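How to train a grasping policy in simulation from the wrist camera alone

Posted 16th April in Guides

It took me most of January to get a gripper to pick things up in simulation using nothing but the picture from its own wrist, and a good deal of that time went on mistakes I could have avoided if somebody had sat me down with a pot of tea first. So please consider this the pot of tea. I'll go through the method we use on the Kiltier project from start to finish, with the settings that worked for us and a fair bit about the ones that didn't.

You'll need a physics simulator that can render a camera fixed to a moving body, a Python setup you're comfortable with, and one reasonably modern graphics card. I use Flakby, our own little wrapper, which does the dull work of resetting tasks and saving episodes. Nothing below depends on it, though, and if you already have something you like then do stick with it.

What we're trying to do

The policy receives a small colour picture from a camera mounted on the wrist, plus one number for how far the jaws are open. It gives back a small movement (forward, sideways, up or down, and a twist about the wrist) and a command for the jaws. That's the lot! It never gets the position of the object, and it never gets a second view from across the table.

People do ask why we make life so hard for ourselves. A fixed camera is easier to learn from at first, I'll grant you, but the moment you nudge it the policy falls to pieces, and you then spend your afternoons recalibrating. With the camera on the wrist, the picture and the movement share the same point of view. If the object is left of the gap between the fingers, the hand needs to go left, wherever in the room the arm happens to be. The network only has to learn that once.

Step 1: Place the camera

Mount the virtual camera behind the palm and a little above it, tilted so that both fingertips are in view when the jaws are fully open. Please don't be tempted to push it forward to get the fingers out of the way. I did exactly that, thinking they were wasted pixels, and success on our test set dropped like a stone. The fingers are the policy's ruler. It works out how far it has left to travel by comparing the object with the tips, and without them it hasn't the faintest idea.

Keep a strip of the palm along the bottom as well, if you can. It doesn't move in the picture, so it makes a lovely sanity check: if the palm ever shifts between two saved episodes, your camera mount has come adrift somewhere in the code and you should stop and find out where.

Step 2: Keep the world plain to begin with

Start with one object and one surface, and give the surface a texture. Flat single-colour floors are a trap. When the hand moves over a perfectly flat colour, nothing in the background changes, and the network gets no sense of its own motion until the object is already close. A fine streaky texture cures this very cheaply. Our first set uses a deep green surface and a reddish-brown rod, chosen for no grander reason than that I can tell the two apart on a tired laptop screen.
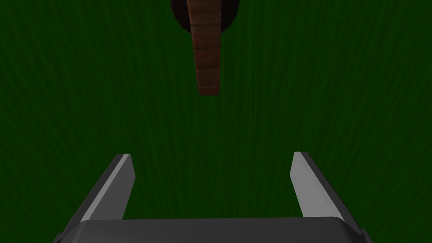
You'll want the starting distance to vary a good deal. If every episode begins with the object nearly between the fingers, the policy learns a splendid last inch and nothing whatever about getting there. We start with the jaws open and the hand well back, and draw the starting position at random inside a box in front of the object, with a small random twist on the wrist too.

Do leave the lighting dim and even for this first round. It's tempting to switch on all the pretty shadows straight away, but while you're still hunting for bugs you want as few things changing as possible. We'll make it messier in Step 5, I promise.

Step 3: Write a cheating expert

Now for the part I enjoy most. In simulation you know exactly where everything is, so you can write a very simple expert that cheats. It reads the object's true position, moves the hand towards a point just short of it, lines up the wrist, goes forward, closes the jaws and lifts. Mine is barely a page of code and a bit clumsy, and it's perfectly good enough.

Run the expert and save every step: the wrist picture, the jaw opening and the movement the expert chose. Don't save the true position alongside the training inputs. Put it in a separate file if you want it for debugging. I once left it in by accident and was thrilled with my results for a whole evening.

We collect 2,000 episodes this way. Throw out the ones where the expert fails to lift the object, and have a look at a handful of them before you do, because they nearly always point to something silly such as an object that was placed out of reach.

One more thing about the expert: add a little noise to its movements while it's being recorded, but save the clean movement it meant to make. The noise pushes the hand off the perfect path, and the saved movement shows how to get back on to it. Without that, your policy will only ever have seen tidy approaches, and the first time it drifts sideways it will carry on drifting, with great confidence, into the middle distance.

Step 4: Train the student

The student network is nothing fancy. We shrink the picture, pass it through a small convolutional encoder, join on the jaw opening, and finish with two fully connected layers. The loss is the plain squared difference between the student's movement and the expert's, with a separate yes-or-no loss for closing the jaws. Give the jaw loss a bit more weight than feels natural. Closing happens in so few steps of each episode that the network can otherwise do rather well by never closing at all, and you'll be left watching a hand that hovers politely round the object for ever.

Feed it two pictures at a time, the present one and the one just before. A single picture can't tell the network whether it's moving, and the extra one steadied our approach more than any change to the layers did.

Hold back 240 episodes for checking, and hold them back by episode. If you shuffle the individual steps and split those instead, near-identical pictures end up on both sides and your checking score will flatter you dreadfully.

A low loss is encouraging, but please don't stop there. Put the student in charge of the simulated arm and count real lifts. We test from 104 fixed starting positions, the same ones every time, so that two versions of the network can be compared fairly. Write the list of starting positions to disk and don't touch it again.

Step 5: Let the student make mistakes, then correct them

The first student will be middling. Mine got partway there fairly reliably and then went a bit wobbly near the object, closing too early or coming in at a slant. The remedy is to let the student drive while the expert sits beside it, so to speak. At each step you carry out the student's movement but record what the expert would have done. Add these new episodes to the old ones and train again from scratch.

Three rounds of this did more for us than doubling the original data, and it's the one step I'd beg you not to skip. Of the 104 test starts, our first student failed on 37. After the third round the failures that remained were nearly all starts with a large twist on the wrist, where the rod begins in a corner of the picture and is easily lost.

Once you're happy, start on the mess. Change the surface colour and texture, the object colour, the brightness and direction of the light, and shift the camera by a small amount on each episode. Bring these in one at a time, with a run of the fixed test after each. If you turn them all on together and the score falls, you'll have no notion which one is to blame, and you'll be back at the teapot with the rest of us.

When things go wrong

If the hand always drifts the same way, check the sign of your sideways movement before anything else. Camera axes and hand axes are very often mirrored, and it's a miserable bug, as the training loss looks entirely healthy throughout.

If the jaws close on thin air, look at where the camera is tilted. When the fingertips sit right at the border of the picture, the network loses sight of them as the jaws move, and its sense of distance goes with them. Tilt the camera forward a touch and collect again.

If it works on one object and fails on a thinner one, that's quite normal. Your data has taught it one apparent size. Vary the width of the object from the beginning and the trouble mostly goes away, although very thin rods still catch ours out now and then.

If training runs beautifully but testing is slow and jerky, make sure the test loop runs at the same rate as the recording did. I had mine recording at one speed and testing at another for the better part of a week.

The settings files for this guide are in the Kiltier folder under "wrist-only", and there's a separate folder called Udico with the messier surfaces and lights from Step 5. If you use a different gripper, change the jaw limits in the first file before you record anything, and have a quick look at a few saved pictures to check that both fingertips are still where you want them.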